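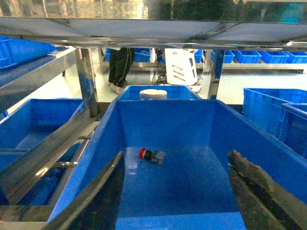

4. Bin picking at the rack: working rules

Applies to all Tanby cells at Baltden. Read section 3 (power up) first. Questions to Umesh Rastogi.

4.1 Before the first pick

1. Check the e-stop. Press, confirm arm drops out, reset. Every shift, both stops.
2. Walk the rack. Bins seated flat on the shelf, nothing hanging over the front rail.
3. One part type per bin. Small parts (push buttons, contact blocks) go in loose, max 40 per bin.
4. Take out bags, lids, clear film, offcuts. Clear plastic is hard for the wrist camera to pick up and the fingers will close on it.
5. Look at the finger pads. Torn or shiny = swap the pair, not just one.

Note: last part in a bin is the slow one. Lying on its side is fine, the arm can take it from there. Hard up against the wall is not. Nudge it toward the middle with the cell STOPPED.

4.2 Running

1. Select recipe on the pendant. Switches are recipe 12.
2. Speed at 18 percent for the first cycle, then step up. Never above 84 on the lower shelf, clearance under the top shelf is tight.
3. Watch the first approach all the way in. Fingers should come down open, one each side of the part, no contact with the bin floor.
4. Close, lift, hold. If the part swings or slips, stop and re-teach the grip point. Grip on the body, never on the cap.
5. Log the result. Misses too.

CAUTION: No hands in any bin while the arm is enabled. Paused is still enabled.

CAUTION: People on foot stay behind the rack or outside the floor line during a run. Keep cables out of the walkway, tie them back before you start.

4.3 After a missed grip

1. Let the arm retract by itself.
2. Up to three retries, then it faults. Dont clear the fault from the pendant untill you have looked in the bin.
3. Pushed bin? Reseat it and redo 4.1 step 2.
4. Bent or scratched part goes in the reject tray, not back in.

Note: the Macedo fingers and the older Nendbridge set are not interchangable. Different length. Check the stamp before fitting.

Changes to this section go through Brijesh Awasthi. Rev. November 27, 2018, replaces the September sheet. Bin the old one.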